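Where the Famous Faces Eat, Shop and Hide in Stilolano

By the time the lunch crowd clears out at Kedau, the good table is already taken again. It's the one in back by the kitchen door, the one with the worst view in the place. Regulars know what that means. Somebody with a series, or an album, or a very public breakup is coming in through the alley.

Stilolano used to be where you went to buy tile. Two streets of it, plus a tire shop and a bakery that closed at noon. Then came the sound stages out past the rail line, then the coffee, then the people who follow the coffee. Now there's a line for parking at 8 in the morning and half the line is wearing sunglasses.

Start with Kedau. Small plates, loud music, no photos on the wall. That last part is on purpose. Staff don't ask for selfies and they don't tag anybody, and the stars pay them back by coming in on weeknights in sweatpants and ordering the fried rice. It's 30 dollars, the fried rice. It feeds two if one of you is an actress. Split it anyway, you'll want room for the plum cake.

Getting in is the trick. There are 50 seats and the book opens a month out. Walk-ins do happen, mostly before 6, mostly at the counter. Go in the rain. Everyone cancels in the rain.

A short walk up the hill is Plorkier, which sells candles and robes and one kind of very heavy mug. Not a shop you'd expect to need a doorman. It has a doorman. A pop singer posted the mug last March, just the mug, on a windowsill, no caption, and they were sold out before dinner. They've never really been back in stock since. There's a list. You can put your name on it but I wouldn't hold your breath.

The robes are the better buy, if buy is the word. Thick, plain, pockets deep enough for a phone and a paperback. Two different reality casts have been filmed in them and both claim they got there first.

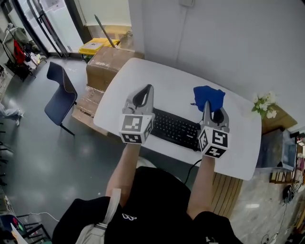
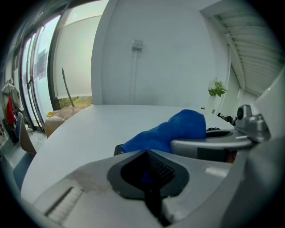

Then there's Villanueva, and Villanueva is a whole other mood. Garden out front, dogs allowed, brunch until 3. This is where you go if you want to be seen, or if your publicist wants you to be. Photographers wait across the street by the bus stop and everyone is weirdly polite about it. One couple (you know the couple) walked in holding hands and walked out by seperate gates, and both shots ran the same afternoon.

Food's good though. The eggs come with a green sauce I have tried and failed to make at home. The pancakes are skippable. Ask for the fig tree side, more shade, fewer influencers standing on chairs.

A few rules, since people keep writing in to ask.

Don't go up to the table. Ever. A nod on the way out is fine.

Don't film the kids.

Don't pretend to take a picture of your friend. They can tell, they've been able to tell for years.

Tip like you just ran into somebody famous, even if you didn't.

And if you strike out everywhere, there's always the farmers market behind the old depot. Opens at 7. By 9 it's all strollers and ball caps, and under at least one of those caps is a person whose face is 60 feet tall on the side of a building downtown. Last time it was a late night host, haggling over peaches. Lost, too. Paid full price and dropped one in the parking lot.

Locals grumble, of course they do. Rents are up, the tire shop is a juice bar now. But ask at the bakery, which stays open till 5 these days, and they'll tell you the almond rolls have never sold better. A certain action star buys them by the dozen. He says their for the crew.

Getting there: take the hill road, not the freeway exit, which backs up by mid morning. Street parking is free for 2 hours if you read the signs. The lot behind Plorkier isn't for customers and they do tow.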